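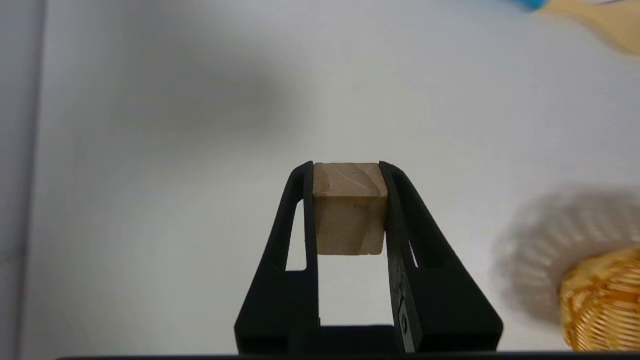

When do I check my own column for mistakes? The night before it runs, with the sound off and the poll numbers open in another tab.

My list, Dec 2, 2018

Approval figure matches the poll – OK. It's 41, and I'd typed 44. Ugh.
Sample size given – OK, 2,000 adults.
Mayor of Lodalar quoted in full – fixed, I'd chopped off the half that helped him!
Old predictions linked – not done. My March one was awful, so I'm dragging my feet.
Second reader – Relu Vlad, still waiting.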